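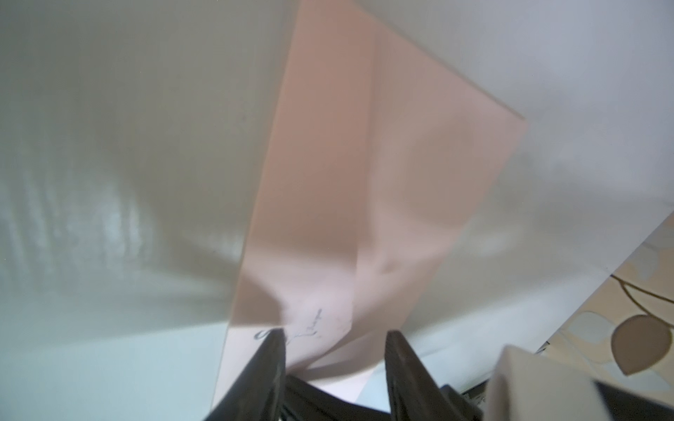

4. Setting the grip for paper and card

I do this one every May when the Varma comes back from its service, and again whenever I swap the finger pads. Put the kettle on first, it's fiddly!

4.1 Open the fingers fully and wipe both pads with a dry cloth. No sprays - they leave a film and the sheets slide.

4.2 On the Nultov controller, go to Grip and set the force to 11. It ships at 80, fine for boxes and hopeless for paper.

4.3 Hold a scrap sheet upright between the fingers and press Close. Keep your own fingers well up the sheet.

4.4 Give it a gentle tug. If it slips, go up by one and try again. A soft bend down the middle is fine, but if the pads leave dents you've gone too far.

4.5 Press Save, then wait for the beep. I've walked off before the beep more than once and had to start over.

Note: the cycle counter doesn't reset when you save. Mine said 1,306 last time. I check the pads every 1,000 cycles.

Caution: press Stop before you reach in to free a stuck sheet, even if the arm looks parked.

Spare pads come from Meltdale (ask for the soft ones).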